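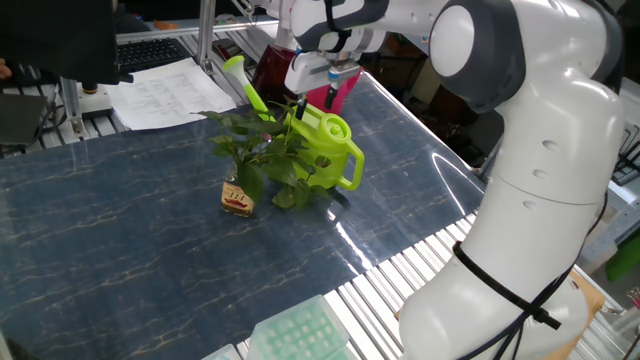

How to read the yearly report of a gas supplier before you sign a contract. I wrote this guide for owners of small workshops who must choose a supplier and have no lawyer. You need the report, a pencil and one quiet evening. It helps to think of gas in storage as water in a watering can, like the green one next to the plant: the body holds a certain amount, but the spout decides how fast it can come out. A supplier has both figures in its report, and you must find both.

Step 1. Find the storage page. In the report of Enura it comes after the letter of the director, Siebe Brouwer. Write down the booked volume and the daily withdrawal limit. Do not mix them. The first tells you how long the gas will last, the second tells you if it is enough on a very cold day.

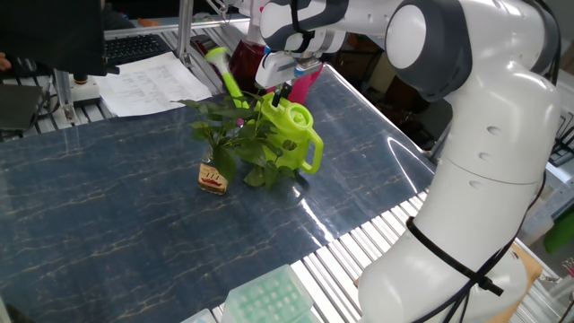
Step 2. Look where the gas enters the network. Enia, for instance, names 2 entry points. If a supplier names only one, ask in writing what happens when this point is closed for repair. Repairs are often planned for August, when demand is low.

Step 3. Read the part called "Legal proceedings". Many people skip it. A dispute about pipeline capacity can stay in the courts for years, and the cost may come later into your tariff. Look for the words "provision" and "appeal".

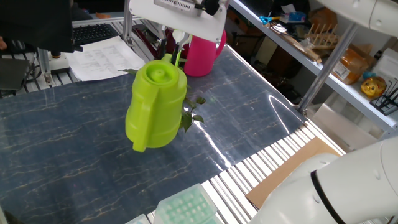

Step 4. Compare the fixed charge. My offer from Narko had a fixed charge of 879 a year, and the one from Ostrowski had 500, but with a higher price per unit. Multiply the unit price by your own use from last year, then add the fixed charge.

Step 5. Keep a copy of the report together with the contract.

Zakhar Lysenko
Updated 6 March 2024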